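Hunent adhesive wall hooks, small white, pack of 20
Reviewed 1/30/18

I bought these to hang things in the back room without drilling. The wall is plain painted drywall and the carpet runs right up to the baseboard, so there was no good spot for a freestanding rack.

Peel, press, hold. Hunent says to leave the hook overnight before loading it, and I did. The first one has been up since the start of January with a black bag hanging from it and has not slipped.

The hook part is short. A thin loop goes on easily, but anything thick has to be bunched up first or it slides off the end. The Galero hooks I had before were longer, though they yellowed.
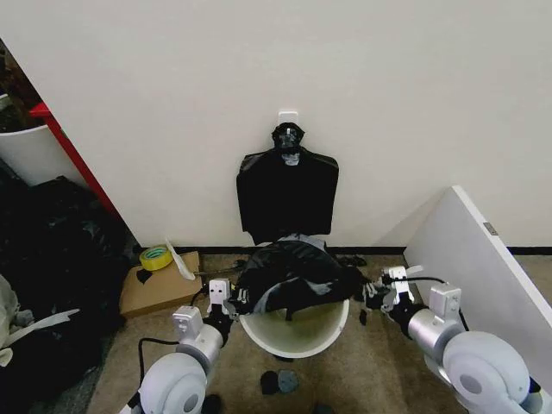
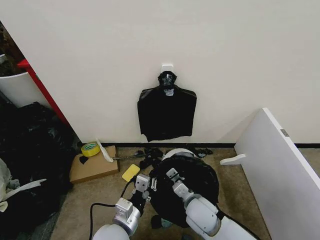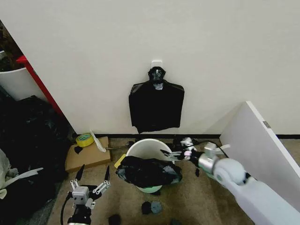 The small white hook on the wall is the one I mean.

A reader going by Mathew wrote in to say his came off a textured wall within 2 days, and that wiping the spot with alcohol first made no difference. He has had better luck with the Sestine ones on that surface.

Mine are all on smooth paint, so I can't speak to texture. I would buy them again for light items — bags, a shirt, a dust brush — and use a screw for a winter coat. Four stars.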